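Rev. March 2024. Replaces the July sheet, bin that one.

## 4. Teaching a two-arm task by remote control

Covers the Kulier two-arm table with the Skido leader handles. For hand guiding (pushing the arm itself) see section 5. Do section 3 first. If the arms aren't homed nothing below will work right.

### 4.1 Before you start

1. Rails tight. Grab each arm base and try to wiggle it. Any play, stop and retighten.
2. Cables clear of both elbows through the full swing. Check the outside of the table too, elbows stick out further than you'd think.
3. E-stop within reach of the operator. Not on the table.
4. Power on, left arm then right arm. Wait for the ready message for each one.
5. Open Clurkura on the control PC. Pick **New task**, type a name. No spaces in the name.

> **CAUTION:** Keep hands out of the work area any time the handles are live. The arms follow the handles with no delay and they don't know you're there.

### 4.2 Matching the handles to the arms

1. Put both leader handles in the rest cradle.
2. Press **Sync**. Arms move slow to match. Let them finish.
3. Lift the left handle an inch. Left arm should lift. If the right one lifts, the handle plugs are swapped. Power down, swap, go back to step 1.
4. Same for the right.
5. Squeeze each trigger all the way, then release. Fingers should close and open fully.

Note: if Sync times out, error 34 shows up on the PC. Nine times out of ten a handle isn't seated in the cradle. Reseat and press Sync again.

### 4.3 Recording

1. Set out the objects. Move them a little between takes, otherwise the robot only learns the one spot.
2. Foot pedal once = start. Wait for the beep.
3. Do the task. Steady pace, no long pauses. Don't talk yourself thru it with the handles in the air, pauses get recorded too.
4. Fumbled a grab? If you can recover in one try, keep going, those takes are useful. If not, hit **Discard**.
5. Back to the rest pose, pedal again = stop.
6. Mark the take good or bad right away. You will not remember later.

Take a break after every 6 takes. Tired operators get jerky.

> **CAUTION:** The software does NOT check for arm-to-arm contact in teach mode. When both grippers work close together, bring one in, let it settle, then bring in the other. Cross them only if the task needs it.

Thin items (brushes, pencils, sticks): come in from above with fingers down. Close slow. Don't press into the wood, the wrist will fault.
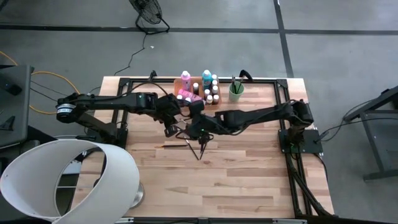
*Fig. 4-1. Both arms at the center of the table, right gripper overlapping the left wrist. Thin items on the wood beneath, bottle tray at the back.*

### 4.4 Saving and sending

1. **Review** plays the takes back on screen. Skim all of them.
2. Delete the bad ones. Export the rest to the Kwok folder.
3. Check the file count agains the take count before you close. If they don't match, export again.
4. Handles in the cradle, arms to rest, power off right then left.

Storage limit is 1,000 takes per task name. After that start a new name with _b on the end.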